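Automation at a Packing Bench: What Changed for the Staff
Beatriz Frade
Term project, Work and Technology

2. The site

Jacobs is a mail-order supplier of school and office goods with its warehouse in Lostovdale. I spent 13 shifts there in October. The company has 55 people on the packing floor and fills 661 kit orders on a normal day. A kit is a cup with pens or markers in it, packed for a classroom or a front desk. Until last spring all kits were put together by hand.

3. The work

The job has two parts, placing the cup and filling it. Jacobs is moving both to two-armed stations, starting with a trial table. The cup stands between the arms, and a gripper has to come in close to the side without knocking it over. 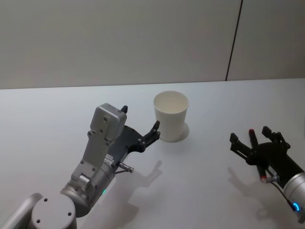 Hindum, on the early shift, told me the hand work was never hard, only long, and that what she misses is talking across the bench. Under the old setup six packers faced each other. Now one operator looks after a station and the next person is on the other side of a rack.

The operators' new tasks are restocking, clearing stops and writing down each stop on a sheet. I went through 395 of these entries. Most gave a cause in one or two words, such as "cup tipped" or "pen missed." Packers who used to be judged on kits per hour are now judged on how fast they clear a stop. Several said they had not been told this when they moved over.

Filling is the part the staff had the most to say about. A marker has to end up in the cup with the cup still upright.

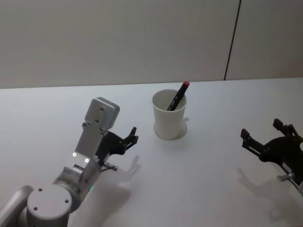
Give us the training before the machine comes and half the complaints go away, one operator wrote on my question sheet. The training was a single afternoon at the Fekumville branch, and the late shift got theirs after the stations were already running.

4. Pay and hours

Base pay did not change. The piece bonus was dropped and a flat station bonus took its place, which came out lower for the fastest packers and higher for new ones. I was not able to see the payroll figures, so this section rests on what people told me.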